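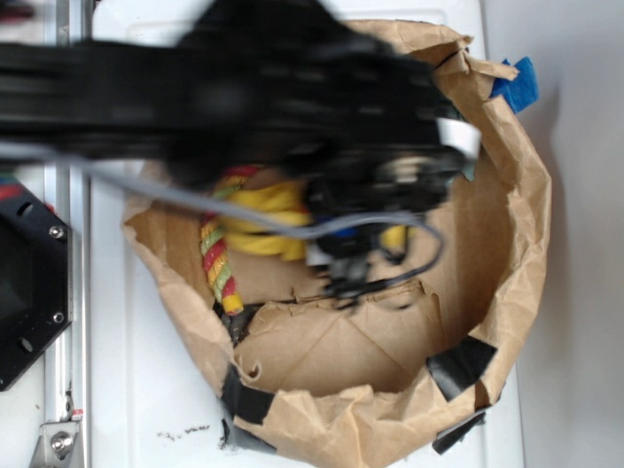

Questions about the Drummont Reading Circle

What do you read?
Old divinity, slowly. At present it's Harahap's lectures on providence, the 1874 printing, which runs to over 400 pages and contains three jokes.

Do I have to be a Calvinist?
No. We have two Lutherans and a man who says he is still deciding. He has been deciding since 2000.

Do I need to have done the reading?
We'd like that. If you haven't, come anyway, but please don't open with "I only skimmed it, but I think he's wrong."

Is there an easier edition?
Skoltow put out an abridgment that modernizes the spelling and leaves out most of the argument. Page numbers won't match ours.

Where and when do you meet?
In the side room at Burkbridge Chapel, 7:30, twice a month except in August. Use the door on the parking lot side. The front one sticks.

Who leads?
Suryani Manurung picks the chapter and asks the first question. After that she mostly tries to get us back to it.

Have you settled free will yet?
We spent 12 evenings on it and voted to move on. Whether we could have voted otherwise was ruled out of order.

Can I bring my teenager?
Yes, if the teenager agrees.

What does it cost?
Nothing, apart from the book. There's a jar for coffee.

When does the next book start?
1 November 2018. It's a treatise on prayer, and it's short. Borrowed copies of the Harahap are due back that evening, with your pencil notes rubbed out, please.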